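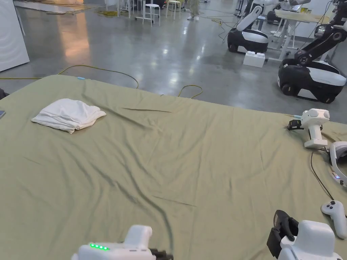 Farah Sopacua asked whether the sage one goes through a normal home washer, even in the big size, because her last heavy cloth came out with one wet end and one dry end. It does. Fold it in quarters first, don't wad it. More on washing further down.

Bravmont Table Cloth, Sage Green
Item 2898
Also in this range: hand towel, white. Runner, coming back in December.

OK so the basics. One big cloth, plain, no print, no fringe, no pattern to line up. Made to go over a work table, a folding table, a dining table that's having a hard week. Throw it on, pull the corners, get on with it. Large sizes come in one piece, no join down the middle.

Who buys it
People who fold laundry on the table, mostly. Also sewing, gift wrapping, sorting baby clothes, potting up seedlings (shake it outside please). A white towel shows up nicely on the green, so you spot the stray sock lint and the stain you missed. That was the whole idea behind the color.

Sizes
Small – card tables and desks
Medium – seats four
Large – seats six, or a standard folding table with some drop
Extra large – 143 inches on the long side, for two tables pushed together

Measure your table first. Then add the drop you want, twice, once for each side. Folks forget the twice part. If you're between two sizes go up, you can always tuck it under, you can't stretch it.

About the creases
It ships folded, so it arrives with fold lines. Long ones. They ease off after a wash and a few days lying flat, but this is a cloth with some body to it and it will wrinkle when you drag things over it. If you want a surface that's dead smooth all day, get the Trollell coated cloth, different page. If you don't mind a few ripples you'll be fine with this one.

To get it flatter in a hurry:
Spray with plain water, smooth out from the center with your forearm, leave it alone for half an hour. Works better than you'd think.
Iron medium, on the back. Steam is OK.
Dryer ten minutes with a damp towel, take it out right away. Right away means right away.

Washing
Cold or warm, with like colors for the first two washes. It's a dyed cloth, a bit of green may come off at the start, so keep the white towels out untill then. Regular detergent. No bleach, it goes yellow in patches and we can't take it back like that. Tumble low or line dry. Dries quicker over a railing than on a rack.

Grease – dish soap, rub in, leave ten minutes, wash.
Candle wax – freeze it, crack it off, then iron through a paper bag.
Coffee – just wash it, comes out.
Turmeric – good luck. Sunlight helps some.

The white hand towel
Sold seperately, single or in a pack of 7. Soft side out, a little loft to it, folds into a loose rectangle and doesn't fight you. Wash before you use it the first time or it pushes water around instead of soaking it up. Skip fabric softener on these, same reason. Hot wash is fine for towels. Not for the cloth, careful if you do them together.

How to fold the big one alone
Lay it on the table. Bring the far edge to you. Fold again the same way so you have a long strip. Then ends to the middle, then in half. Table does the work. Sekar Menon in our packing room does it in 26 seconds, the rest of us are slower and swear more.

Stack flat on a shelf, or hang the strip over a padded hanger. Don't use the thin wire ones, they leave a line.

Questions we get

Does it slip? On bare varnished wood, a bit. Put a felt pad or an old blanket under it, or use clips. Čierny clips fit table edges up to an inch and a half, they're on the accessories page.

Is it waterproof? No. Wipe spills fast. A glass of water will get through to the table if you leave it sitting.

Can I cut it down? Yes, but hem it after. A cut edge frays. We can't exchange a cut cloth, sorry.

Will two cloths match? Same order, yes. Months apart, maybe not exactly, dye lots move a little. If you need two get two.

Is the sage more gray or more green? Green, on the quiet side. Order a swatch if you're matching curtains. Screens lie.

Round tables? Not in sage right now. Starkine makes a round one in cream that we carry, small and medium only.

From customers

"Bought for the folding table in our garage, ended up on the kitchen table, it lives there now. Wish it came with a bag." – Nabila Raju

"Color is right. Took three washes for the fold lines to go, not one. Still four stars from me" – Percy Apaza

"Hem is straight and the corners are square, which I check. Would buy again in blue if you ever do blue." – Fitriani Ginting

Blue has been asked for a lot. Not yet.

Returns
30 days, unwashed, original fold not required, we know nobody can get it back like that. Swatches aren't returnable. Towels only if the band is still on.

Shipping
Orders in before 2 pm go out same day. Extra large goes in a box, everything else in a soft mailer. If the mailer gets torn take a photo before you open it and send it to us with the order number.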